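Handling sharp objects with a shared two-arm cell: a draft code of practice

Student project report, Calturbridge, May 2026
Authors: Emiliano Acuña, Teodoro Espinoza

1. Purpose

The Kokora cell is used by several project groups, most of which work with soft or blunt objects. The existing bench rules were written with those objects in mind. They say nothing about blades, points or cutting edges, and our own project (sorting household tools by type) needed all of them. This report sets out the rules we worked to, how they were derived, and which ones we would change.

2. Scope

The rules apply to teleoperated and scripted motion of the arms over the tabletop. They do not cover mobile bases, powered cutting tools, or glass. Objects in scope are scissors, table knives, peelers and screwdrivers.

Existing machinery standards assume a fixed task, a fixed tool and a guarded area. Our cell has none of these for long. We therefore took the general method from the standards - identify the hazard, estimate the risk, reduce it, check again - and wrote the limits ourselves.

3. Hazards identified

3.1 Blade projecting beyond the gripper. Once scissors are held by the handles, the blade becomes the furthest point of the arm. The collision model in the Punov control software does not know this. Its safety envelope stops at the fingertips.

3.2 Drop during transfer. Handle loops are smooth and curved, and a two-finger grip on them can rotate. A dropped blade may land in any direction, including off the table.

3.3 Contact with cables and straps. Anything soft that runs along the outside of an arm can be cut or snagged by a blade held by the other arm.

3.4 Reaching in. Most minor injuries reported to us by other groups came from hands put on the table while an arm was holding position. Holding position looks like being switched off, and it is not.

4. Rules adopted

4.1 Grip at the handle end only. No finger of the gripper may close on a blade. If the object is lying so that the handles cannot be reached, the run is stopped and the object is turned by hand under rule 4.5.

4.2 Speed. With a blade held, joint speed is limited to 18 per cent of maximum. The limit is set in the Nam configuration file before the run and is not changed from the operator's panel.

4.3 Clearance. The envelope of the holding arm is extended by 80 mm in every direction. This is more than the software needs for short scissors but we preferred one figure for all tools.

4.4 Number of people. Two people are present at all times: one operates, the other keeps a hand on the stop button and does nothing else. Changing places is done only between runs.

4.5 Placing and removing objects. Motor power is off, not paused. Scissors are placed closed.

4.6 Overlapping objects. Where scissors lie across one another, the uppermost pair is taken first. Lifting from underneath drags the upper pair, and its movement cannot be predicted.

4.7 Cable check. Before each session, wrist cables and straps are inspected for nicks and loose loops. The checker signs the sheet.

5. Results and discussion

The rules were in use for the whole trial period. The stop button was pressed twice, both times for rotation of the grip as described in 3.2. No object left the table.

Rule 4.2 was the least popular, as it made a sorting run nearly twice as long. We would keep it. Rule 4.3 caused more difficulty: with both arms over the same part of the table, the extended envelopes overlap and the software refuses the motion. Espinoza proposed extending the envelope only along the tool axis, which would need the object's orientation to be estimated at the moment of grasp. We did not have time to test this before the August cohort's planning deadline.

Rule 4.6 needs better wording. "Uppermost" is clear for two pairs but less so for a pile, and a separate procedure for piles is recommended.
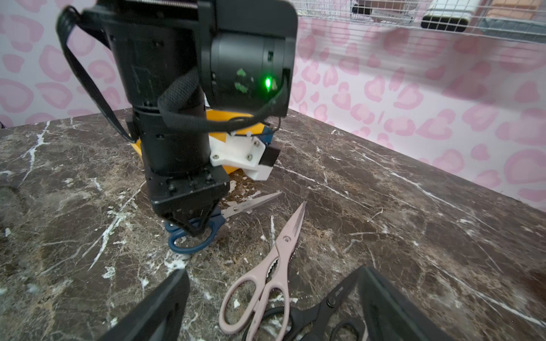
6. Recommendations

Rules 4.1, 4.4, 4.5 and 4.7 should be added to the general bench rules without change. Rules 4.2 and 4.3 should apply to sharp objects only, with the clearance figure reviewed once tool-axis extension has been tested. The signed sheets should be kept with the cell and not with the project group.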